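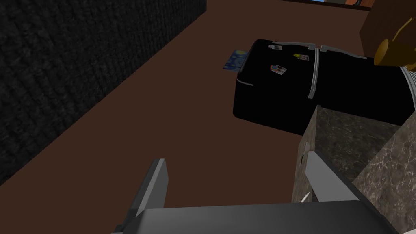

Week 6 is on camera pose randomization for policies trained in simulation. The question is simple. If a policy learns from a wrist camera that always sits at the same angle, how much of what it learns is the task and how much is that one angle? The method we read for today, which I will call Pravholm after the code release, changes the camera mount at the start of every episode and leaves everything else alone. The kitchen assets stay fixed. A black refrigerator with magnets on it, like the one here, is a useful landmark for a person, and the policy can come to lean on it too. With a fixed mount it always enters the view from the same side, and the network has little reason to learn anything more general.

Setup

The training set has 274 simulated episodes in the Sekach kitchen. The baseline uses the same episodes rendered from one mount. Both policies have the same network, the same action space (gripper pose change plus open/close) and the same number of training steps. Only the images differ.

At test time each policy gets 200 trials from mounts that neither one has seen. The mount is drawn once per trial and then held still. Please keep this straight when you write it up, as last year several reports said the camera moved during the trial.

What is randomized
– Tilt and roll of the camera relative to the palm
– Distance from the palm, within a narrow range
– Field of view

What is not randomized
– Textures and lighting
– Object models
– The controller

Result

The randomized policy finishes 78 percent of the test trials. The baseline does well from its own mount and drops sharply away from it. Most of its failures come in the approach: the fingers stop short or go past the object. Grasp failures after a good approach are uncommon for both policies, so the gain is mostly in getting there.

Large roll angles are the hard case. The fridge and the counter run diagonally through the view, and any shortcut of the kind "down in the image is down in the room" stops working. Small items on a veined marble surface make it harder again.

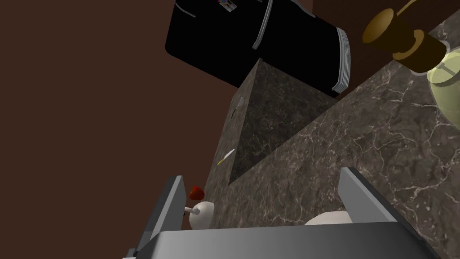

Dinesh Uniyal wrote in after the reading was posted to ask whether the gain could come from plain image augmentation, and whether rotating and cropping the baseline images would do the same job for less rendering time. It is a fair point and the paper only half answers it. A 2D rotation can copy camera roll reasonably well. It can't copy tilt or a change of distance, where nearer surfaces shift against farther ones and some objects become hidden. The Goel ablation in the appendix uses crops only, so the rotation case is still open.

For Tuesday

Read section 4 and the appendix. Run the baseline with rotation augmentation on the Lutotville split, using 2 seeds, and bring the success rate for each mount as well as the average. Start the runs early – the queue fills up by late afternoon.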